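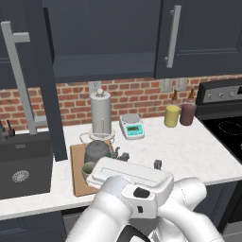
Chapter 6
Heat in the Kitchen

Put a metal spoon and a plastic spoon in the same bowl of soup and wait. After 2 minutes the metal handle feels warm and the plastic one does not. Both spoons are sitting in the same soup. The difference lies in how easily heat moves through each material.

Heat always flows from a warmer object to a cooler one, and it keeps flowing until both are at the same temperature. Cooks deal with this all day long. A pot takes in heat from the burner and passes it to the water. A lid slows the loss of heat to the air. A stone countertop feels cold to the hand even when it has been at room temperature all night - stone draws heat out of the skin faster than wood does.

In this chapter you will study the three ways heat travels: conduction, convection and radiation. You will also learn why some materials make good pot handles and others make good pots.

A Cooling Problem

Ornella Bortolotti runs a small lunch kitchen in Clermont. She filled two pots with bean soup at 80 degrees Celsius and left them to cool, one on a wooden board and one on bare stone. Her assistant, Fuad Tefera, took the temperature of each pot every few minutes and wrote it down. We will come back to his readings in Section 6.2, where you will plot them on a graph.

Before You Read

Write down which pot you think cooled faster, and why. Keep your answer - you will need it for the review on page 169.

Key Terms

conduction
convection
radiation
insulator
thermal equilibrium

6.1 Conduction

Conduction is the transfer of heat through direct contact. When one end of a metal rod is heated, the particles at that end vibrate faster and bump into their neighbors, which then vibrate faster too. In this way energy passes along the rod, while the particles themselves stay in place.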